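Gripper comparison on the taped table: first results from July

The manipulation group has finished the first half of its gripper comparison. Two parallel-jaw units were tested on the same arm, with the same controller and the same set of household objects. Full logs are on the group drive under the comparison folder. What follows is a summary for readers who are planning their own purchases or who have asked when the table will be free.

The two units are the Grasano, which has been on the arm since spring, and the Fekorus, which arrived with its own wrist adapter. Both are electric, both report finger position, and both accept a force limit from the controller. They differ in stroke, in finger stiffness, and in how they behave when a command is interrupted. Algirdas Jaunzems ran the Grasano trials and Tarmo Baranauskienė ran the Fekorus trials. They swapped for the final block to check that operator habits were not being measured along with the hardware.

Each gripper made 300 attempts, spread over 26 combinations of object and start cell. An attempt counts as a success if the object is lifted, carried to the target cell, and released with its whole footprint inside the tape. Touching the tape is a failure. This is stricter than the rule used last year, and the numbers should not be compared with the old ones.

The object set is deliberately dull: shallow plates, a small ball, and a cylindrical container, with a few other items brought in for single blocks. Plates are the hardest of these for parallel fingers. The rim is the only feature worth gripping, and the approach has to be low enough to get one finger under it without pushing the plate along the paper.

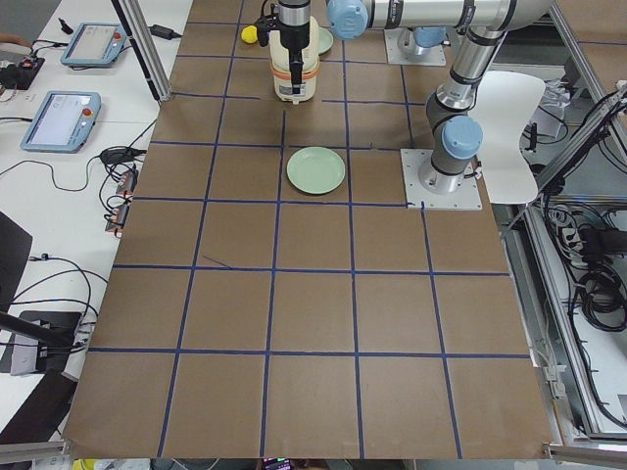
Start positions are given by cell, and the object is placed by hand near the center of the cell. We considered a printed jig for placement and dropped the idea. Placement error of a few millimeters is realistic, and a gripper that cannot cope with it is of limited use to us. The kraft paper is replaced when it wrinkles or when the tape lifts at a corner. A new sheet means a new calibration, and both are entered in the log.

On the container, the two units performed the same within the spread between blocks. Either one can hold it from the side, and neither dropped it in transit. The Grasano needed a slightly wider approach angle to avoid brushing neighboring objects with the wrist. This cost a little cycle time and had no effect on the success count.

On the ball, the Fekorus was better. Its fingers close at a more even speed, and the ball was less likely to roll before both sides made contact. Most of the Grasano failures on the ball happened during closing. Reducing the closing speed removed a large part of them, and the reduced setting is now the default in the shared configuration. Anyone who has copied the older file should update it.

On the plates, the order was reversed. The Grasano fingers are stiffer in the lateral direction, and a plate held by its rim stays closer to level during the move. With the Fekorus, the plate sagged away from the fingers and sometimes touched down early at the target. Raising the force limit helped up to a point, after which the plate began to twist in the grip. Tarmo tried adding a thin rubber pad to one finger only. It reduced the twist, but the pad crept under load and had to be reseated after each block. Those attempts are logged separately and are not part of the comparison.

The controller gave us more trouble than either gripper. We run the Sproģis controller with a command cycle of 4 milliseconds. The Grasano driver keeps up without difficulty. The Fekorus driver occasionally returned a stale position reading right after a stop, and the motion planner then treated the fingers as open when they were partly closed. The fix is a short wait after each stop, followed by a second read. It is applied in the driver wrapper, so test scripts do not need to change. The vendor has the traces and has confirmed receipt.

A note on interrupted commands. If the stop button on the pendant is pressed during closing, the Grasano holds its last position and the Fekorus relaxes. Both behaviors are described in the manuals, and both can be defended. In our cell the first is preferable, as a relaxed grip over the table means a dropped object and a repeat of the whole block. There is a setting on the Fekorus that changes this, but it does not survive a power cycle. Check it at startup. The startup checklist has been amended, item by item, and the old printed copy should be thrown out.

Camera coverage was unchanged throughout. The fixed camera is used for scoring only and feeds nothing back to the planner. Algirdas scored the recordings with the gripper type recorded separately, although the two units are easy enough to tell apart by eye that this cannot be called a blind review. Disputed cases, nearly all of them plates touching the tape, were looked at by both operators. Where they still disagreed, the attempt was marked as a failure.

The second half of the comparison covers wear. Each gripper will run 1000 open-close cycles on a padded block, after which the plate and ball trials will be repeated with no adjustment in between. We expect some change in the finger zero point and would like to know its size before deciding on a service interval. The cycling can be done off the arm, so it will not hold up other users.

After that the table goes to the Grukedgate project, which needs both arms and a finer grid. Groups who want time before the changeover should write to Tarmo with the objects they intend to use and the cells they need. Please bring your own fingertips if you plan to glue anything to them. The spare Grasano set is in the drawer under the pendants and has to be back there, clean, before the next block starts.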